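6. Montaje y tensado del ring

Esta sección corresponde al ring Vorlow de Trirmont para lucha libre y exhibiciones. El montaje requiere cuatro personas. Lea los pasos 1 a 12 completos antes de descargar los postes del camión.

6.1 Antes de empezar

Compruebe que el suelo es firme y está nivelado. En gimnasios con tarima, coloque las placas de reparto debajo de cada poste. La altura libre sobre la lona debe permitir las acciones desde la tercera cuerda; si el local tiene focos colgados, consulte la sección 9.

PRECAUCIÓN: Cada poste se levanta entre dos personas. No lo apoye de pie sin sujeción, ni siquiera un momento.

6.2 Estructura

1. Marque en el suelo la posición de los cuatro postes y mida las dos diagonales. Deben coincidir.
2. Levante los postes y encaje las vigas perimetrales. Las pestañas quedan hacia dentro.
3. Introduzca los pasadores de seguridad, dos por esquina. No los golpee todavía.
4. Coloque la viga central y el muelle. La flecha grabada en la carcasa apunta hacia arriba.
5. Vuelva a medir las diagonales. Si hay diferencia, afloje la esquina más larga y corrija.
6. Golpee los pasadores con maza de goma hasta que hagan tope.

Nota: los modelos fabricados antes de noviembre llevan pasador liso. Se montan igual, pero necesitan la arandela de la bolsa C.

6.3 Tablero y lona

7. Extienda los tableros empezando por el lado de la entrada. El canto pintado va hacia fuera.
8. Cubra los tableros con la espuma, sin dejar separación entre planchas. No use cinta en la cara superior.
9. Tienda la lona y amárrela por debajo, alternando lados opuestos. Una arruga junto a la esquina se corrige soltando los tres amarres más próximos.

6.4 Cuerdas

10. Pase las cuerdas por los tensores, de abajo arriba.
11. Apriete cada tensor con la llave de 80 cm. Dé media vuelta por esquina y pase a la siguiente.
12. Cubra los tensores con las protecciones acolchadas y ate los cordones por detrás.

PRECAUCIÓN: No apriete un solo tensor hasta el final con los demás flojos. El poste puede girar en su base.

Después de la primera sesión de entrenamiento las cuerdas ceden. Repita el paso 11 antes de abrir al público.
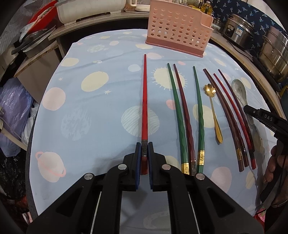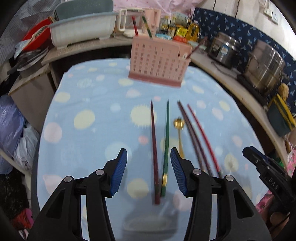

Palillos sobre un mantel de lunares.

6.5 Revisión final

Una persona sube al ring y camina por el perímetro mientras otra escucha desde abajo. Un chasquido seco suele indicar un tablero mal asentado; retire la espuma de esa zona y recolóquelo. Después se prueban las cuerdas apoyando la espalda en cada lado, primero sin impulso.

Anote la fecha y el nombre del responsable en la hoja de montaje. Las piezas de repuesto se piden por referencia: 410 para el pasador, 866 para la protección de tensor.

Revisión del texto: Milovan Kelmendi, 2018-05-13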